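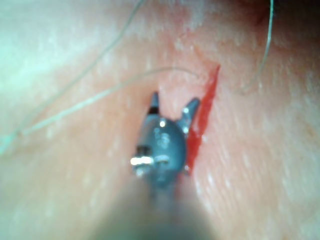 3.2 Practice hours and skill retention

Residents at the four teaching sites (Sistent, Biren, Montes and Drarkstead) kept a written log of all practice done outside scheduled teaching. The logs yielded 2,778 entries. An entry was kept for analysis if it gave a start time, an end time and the task attempted; entries with overlapping times were merged. Sessions shorter than 8 minutes were dropped, as most of them recorded setup only.

Practice was unevenly spread across the year. Use of the skills rooms rose in October, before the first assessment, and fell off quickly once scores were released. Drarkstead was the exception. Its rooms stayed open until late evening, and its residents logged short sessions at a fairly steady rate through the winter.

Knot tying and simple interrupted sutures made up most of the logged tasks. Both were done on practice tissue with a matte, faintly speckled pink-beige surface (Figure 2). Pads were replaced on a fixed schedule at Biren and Montes and on request at the other two sites. We did not adjust for pad age, which may have added noise to the timing scores.

Retention was measured as the change in score between the end-of-block test and an unannounced retest. A total of 625 paired scores were available. Residents who spread their practice over several weeks lost less than those who logged a similar number of hours in the final week - a pattern that held at all four sites, although the gap at Montes was small. Total hours alone were a weak predictor of the retest score.

Two limits apply to these results. First, the logs were self-reported, and a check against door records at Sistent found a match for almost 50 percent of entries; shared entry cards explain part of the shortfall. Second, the retests were scored by a single rater (Isauro Beltrán), who was blind to practice history but not to site. Site was therefore entered as a fixed effect in the models reported in Section 3.3.

Figure 2. Practice tissue surface with grasper.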